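Startseite Leistungen Einlagerung FAQ Kontakt

Wir verwenden Cookies, um unsere Website zu verbessern. Mit der weiteren Nutzung stimmen Sie dem zu. Einstellungen Akzeptieren

Häufige Fragen zur Möbeleinlagerung

Auf dieser Seite beantworten wir die Fragen, die uns vor einer Einlagerung bei Flandbridge am häufigsten gestellt werden. Fragen zum Umzug selbst stehen auf einer eigenen Seite. Stand: 21.10.2021

Wie lange kann ich meine Möbel einlagern?

Die Mindestdauer beträgt zwei Monate. Nach oben gibt es keine Grenze. Der Vertrag verlängert sich jeweils um einen Monat, wenn er nicht gekündigt wird.

Welche Kündigungsfrist gilt?

Zwei Wochen zum Monatsende. Die Kündigung kann per E-Mail erfolgen, muss aber von der Person kommen, auf die der Vertrag läuft. Bei Einlagerungen durch Erbengemeinschaften brauchen wir die Zustimmung aller Mitglieder oder eine Vollmacht.

Muss ich eine Kaution hinterlegen?

Ja, 300 Euro, unabhängig von der Größe der Box. Die Kaution wird nach der Räumung auf das angegebene Konto zurücküberwiesen, sofern keine Mieten offen sind. Barzahlung ist nicht möglich.

Wie groß muss meine Box sein?

Das hängt weniger von der Wohnfläche ab als von der Menge an Polstermöbeln. Schränke und Betten lassen sich zerlegen und hochkant stellen, Kartons kann man stapeln. Sofas und Sessel brauchen dagegen immer ihre volle Stellfläche, und auf ihnen darf nichts Schweres liegen. Schreiben Sie deshalb für jedes Zimmer auf, was eingelagert werden soll, und messen Sie die großen Stücke aus. Bei Sesseln zählt die breiteste Stelle, also meistens das Maß über beide Armlehnen. Bei Tischen geben Sie bitte an, ob sich die Beine abschrauben lassen.

Die Liste können Sie uns formlos schicken. Sie erhalten dann einen Vorschlag für die Boxgröße mit dem Monatspreis. Wer unsicher ist, sollte die größere Variante nehmen. Ein Wechsel in eine kleinere Box ist jederzeit möglich, ein Wechsel in eine größere nur, wenn gerade eine frei ist.

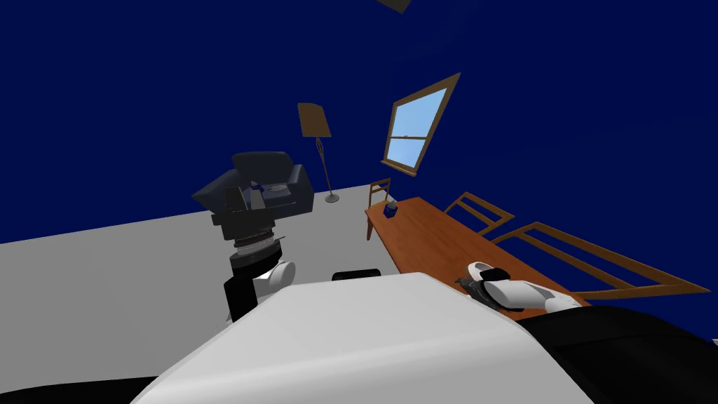 Wie bereite ich Polstermöbel vor?

Gründlich absaugen, auch in den Ritzen und unter losen Kissen. Flecken vorher behandeln und den Bezug vollständig trocknen lassen, mindestens drei Tage bei geöffnetem Fenster oder laufender Heizung. Danach mit einer atmungsaktiven Hülle oder einem alten Bettlaken abdecken. Verwenden Sie keine dicht schließende Folie. Darunter sammelt sich Feuchtigkeit, und es können Stockflecken entstehen. Folie ist nur für den Transport in Ordnung und muss in der Box wieder herunter.

Ledermöbel bitte vor der Einlagerung mit einem Pflegemittel behandeln, das der Hersteller empfiehlt.

Und Holzmöbel?

Holz verträgt die Lagerung gut, solange Temperatur und Luftfeuchtigkeit nicht stark schwanken. Unsere Hallen sind temperiert. Tischplatten lagern Sie am besten hochkant auf einer Decke, nicht direkt auf dem Boden. Schrauben und Beschläge gehören in einen beschrifteten Beutel, der am jeweiligen Möbelstück befestigt wird. Frisch geöltes Holz muss ganz durchgehärtet sein.

Was darf nicht eingelagert werden?

Lebensmittel, Pflanzen, Tiere, Gasflaschen, Farben und Lacke auf Lösungsmittelbasis, Munition und Feuerwerk. Kühlschränke nehmen wir an, wenn sie abgetaut und trocken sind und die Tür einen Spalt offen bleibt.

Sind meine Sachen versichert?

Eine Grundversicherung gegen Feuer, Leitungswasser und Einbruch ist im Mietpreis enthalten. Für Antiquitäten, Kunst und Instrumente brauchen Sie eine Zusatzversicherung. Schäden durch Motten oder durch feucht eingelagerte Textilien sind nicht abgedeckt.

Komme ich zwischendurch an meine Box?

Ja, während der Öffnungszeiten ohne Anmeldung. Bringen Sie den Ausweis mit. Im Juli bleibt die Rampe am Hintereingang wegen Wartungsarbeiten geschlossen, der Zugang erfolgt dann über den Hof.

An wen wende ich mich bei weiteren Fragen?

Ansprechpartnerin für Einlagerungen ist Frida Bach. Bitte geben Sie bei laufenden Verträgen immer die Boxnummer an.

War diese Seite hilfreich? Ja (3) Nein (2)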